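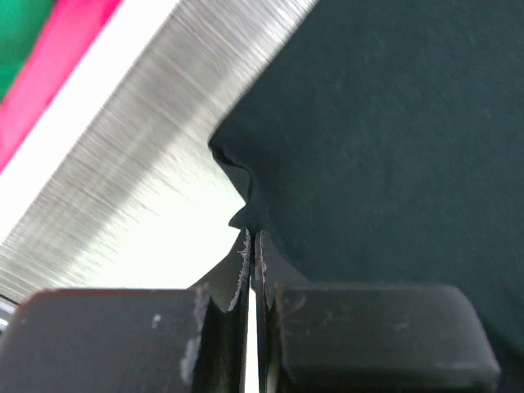 Subject: Re: [manip-dev] wrist depth dropouts near brushed metal

List,

Replying inline to the thread on depth dropouts, with numbers from our cell at Aststead. Apologies for the length. Trimmed to the parts I can answer.

> We see the cloth edge estimate jump sideways whenever there is
> brushed steel in the wrist view. It is worst in the last stage of
> the approach, when the fingertips are nearly under the fold. The
> segmentation mask looks fine to us. Is this a calibration problem
> or is the planner being fed stale frames? We are on the Jorkutmont
> 2 branch with the default filter chain.

I doubt it is calibration. A bad hand-eye transform gives you a constant offset in the gripper frame, and you describe a jump. Stale frames are possible but easy to rule out: log the difference between the image stamp and the joint state stamp at the point where edge_tracker consumes them. On our setup the worst case was 75 ms, with the arm already slowed for the approach, and that does not account for the shift.

What we found is in the filter chain. The grinding lines on a brushed blade are fine and parallel, and the block matcher locks onto the wrong line. It returns a confident disparity that is simply incorrect. The pale area next to the steel is overexposed and returns nothing. The default hole filler then grows the wrong steel depth across the blank region until it meets the fabric, and the edge fitter sees a surface attached to the fold. Your mask can be perfect and the 3D edge will still move.

To check, dump the cloud before and after hole_fill with the arm parked at the pre-grasp pose. If the stage is at fault, the bridge between metal and cloth shows up only in the second cloud.

> Would masking out the fingers help? We currently leave them in.

Yes, but separately. The fingers are black and should drop out by themselves. Where the coating has chipped, the pale line along the inner edge of the tip has enough contrast to produce a few valid points, and these sit very close to where the hanging part of the fold ends up. Our old static mask was drawn from the CAD outline and missed them by a couple of pixels. We now render the mask from the URDF at the current finger opening and dilate it by four pixels. Don't dilate much more than that or you start eating the bottom of the fold.

> Any reason not to just lower the exposure?

We tried it. The fabric in our tests is dark green-black and matte, and at the exposure that brings back the bright background the cloth falls into noise. Two exposures with a merge step works on a parked arm. It costs a frame of latency, and I would not run it during the final move.

Test results, for what they are worth. We replayed 2,293 logged approaches through the tracker offline. With the default chain, 671 were flagged for an edge jump over the threshold. With hole filling limited to inside the fabric mask and the rendered finger mask enabled, 54 were flagged. Most of the remainder have the fold curled over itself so that the fitter picks the upper ripple. That is a model problem in the fitter and the filter settings will not fix it.

Settings we use:

hole_fill.mode: mask_only
hole_fill.max_radius_px: 6
self_filter.source: urdf
self_filter.dilate_px: 4
edge_tracker.max_step_mm: 3
edge_tracker.on_reject: hold_last

One caution on hold_last. If the tracker rejects several frames in a row, the planner keeps servoing to an old edge with no warning. We added a counter that stops the approach after five rejects. The patch is against the Cheung planner interface and has not been tested with Prurier – if someone runs that combination, please check that the stop request is passed through before relying on it.

I can post the replay script once the hard-coded paths are out of it. The logs themselves are too large for the list server.

Aststead cell software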